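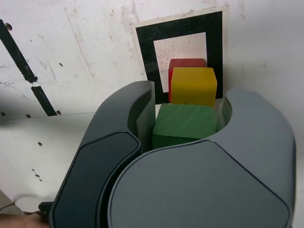

Chapter 7
Planning a Grasp: From Guess to Good Enough

Every program that moves a robot has to answer one plain question over and over: where should the hand go next? In the last chapter we let the perception code worry about what was out there, and it handed us a neat list of objects and poses. Now we get to spend that list, and this is where the fun starts! A planner takes a pose, proposes a grasp, checks the grasp for trouble and passes it to the controller. The checking is the rich part. Take a green cube between two fingers with a yellow one standing directly behind it and a red one behind that. The planner has no quarrel with the green cube itself, but it must know how far the fingertips reach past it, or the yellow cube becomes part of the plan as well. A square black-bordered marker on the wall gives the software something fixed to measure against, and even that is partly covered by the cubes and the gripper. Your code will have to cope with a view like this one for most of its working life.

We will build our planner in four passes. The first is almost embarrassingly simple: it lines the fingers up with two opposite faces of a block and closes them. Please don't skip it. Yaneth Inga, who wrote the first version of the Prestow library used throughout this book, ran exactly this planner for most of a February before adding anything to it, and her log of 751 attempts is the data set for Exercises 7.1 to 7.6. You will be surprised how far a simple rule goes, and even more surprised by where it stops.

The second pass adds clearance. For each grasp we sweep the shape of the open fingers along the approach path and ask whether it touches anything. The third pass scores the grasps that survive, and the fourth plans the lift as well as the reach (a grasp that is lovely on the way down can be hopeless on the way up).

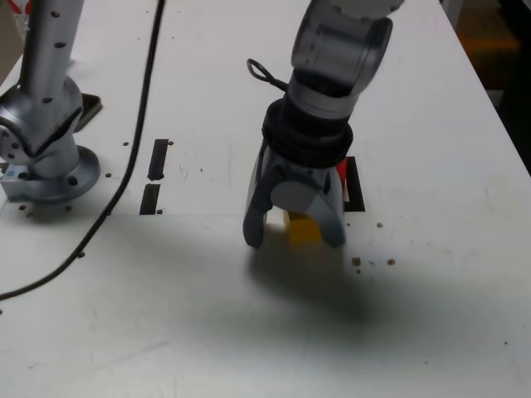 Figure 7.2 A small yellow block held between the fingertips, close to the table surface.

At this height the table is an obstacle too, and the sweep test has to include it. Tincuța Lazăr's rule, which we use from Section 7.3 onwards, is to treat the table as a solid slab and give the fingertips their own, smaller margin. Try it with one shared margin first and watch the planner reject every low block you offer it. Cables are harder, as they bend and move, and we leave them until Section 7.5.

Before you start, you should be happy with:
frames and transforms (Chapter 3)
reading a marker pose (Chapter 6)
writing a loop that can be stopped safely (Chapter 4)

You will also need the Bratu scene files. There are 85 of them, and 24 have at least one block that no grasp can reach. We won't say which. Finding them is Exercise 7.9.

7.1 What counts as a grasp?

Let us write a grasp as a position, a direction of approach and a finger opening. In Prestow these live in one small record, and the first function you will write takes a block and returns a list of such records, with no scoring and no filtering. For a cube sitting flat and approached from above, the list has two entries if we ignore which finger is which. Work that out on paper before you open the editor.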